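**Open day at Zesis: kitchen robots, mostly in simulation, and a full parking lot**

Zesis opened its doors Monday. First time in a while. The line was out to the street by the time the coffee was ready, and the sign-in sheet had 52 names on it before they gave up on the sheet and just waved people in.

The company works on software for robots that do kitchen chores. Picking up, putting down, clearing the sink, that kind of thing. Most of the work happens on screen, in simulated kitchens, long before any of it goes near a real arm. So most of the open day was on screen too. A few visitors had clearly come hoping for a robot that hands you a sandwich. There wasn't one.

Veronika Moser ran the main demo. She leads the simulation group and talks fast. Her group builds kitchens in the computer, puts things in them, and lets the robot software try the same chore over and over with small changes each time. Different counter, different faucet, different vegetable. The set they were showing is called Imow and has 3,644 kitchen layouts in it, all built in house.

"You can break every plate you own and it costs you nothing," Moser told the morning group.

Sinks got a lot of attention. Moser said they are one of the hard ones: steep walls, shiny metal, not much room to get an arm in and out, and a faucet right where you don't want it. Small round food is its own headache. It rolls, it squashes, and if the grip comes in from the wrong side there's the wall of the basin in the way.

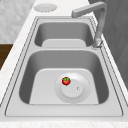

A tomato is worse than a potato, she said, and somebody in the back asked about eggs. Eggs are on the list. Not this year.

The part people liked best was the try-it-yourself station. You sat down, took a hand controller, and drove a simulated gripper to get something off a counter and into a bowl. Harder than it looks! Kids did better than their parents, as you'd expect, and one girl had to be talked out of a fourth turn so the line could move. Depth was the trouble for most. You think you're over the thing and you're way behind it.

Upstairs Rupert Prantl had the real hardware, one arm bolted to a bench, behind a rope. Prantl ran it through a short routine every half hour, 12 people in the room at a time, no exceptions, which made for some grumbling on the stairs. The arm picked up a sponge, moved it across the bench, put it down. It missed once in the 11 o'clock run, went back and got it on the second try. That got the biggest hand of the morning.

Prantl was pretty plain about where things stand. What works in the simulated kitchen doesn't always carry over. Lighting is different, rubber wears, a wet dish is not the same as a dry dish and the software has to learn that somehow. His team keeps a log of every case where the two disagree and sends it back downstairs, and Moser's people then try to build the difference in. He called it "a long argument between two floors."

Also in the building: Karabulut, who makes the gripper fingers Zesis uses, had a table by the elevator with finger pads you could squeeze. Soft ones, stiff ones, a ridged one that felt like a bath mat. Barov, the catering outfit, was there too, partly to feed everybody and partly because they're going to be the first to let the arm into a working kitchen. The trial is planned for the dish return area, evenings only to start. No start date given. A Barov manager said the staff had been asked first and that nobody's hours are being cut for it. There were questions about that and there will probaly be more.

Other questions from the floor, quickly:

- Price? Not for sale yet, no number.
- Can it load a dishwasher? In simulation, yes, slowly. On the bench, plates only.
- Does it know what food is? It knows shapes and names it has been shown. It doesn't know what's for dinner.
- Will it work in an old house? Moser said small, crowded kitchens are being added to Imow, and she'd take photos and measurements from anyone willing to send them in. Several people signed up on the spot.

Zesis has 18 people on staff and it seemed like all of them were on the floor. By early afternoon the pastries were gone and the upstairs room was running late, so the last two arm demos got folded into one and the limit was quietly forgoten. The try-it station stayed open until the doors closed.

School groups can book a weekday visit at the front desk. Groups of 12 or less for the bench demo, closed shoes please. The simulation talk doesn't have a limit. Parking is in back, not in front of the bakery, the bakery has asked us to print that.

Next open day is planned for May.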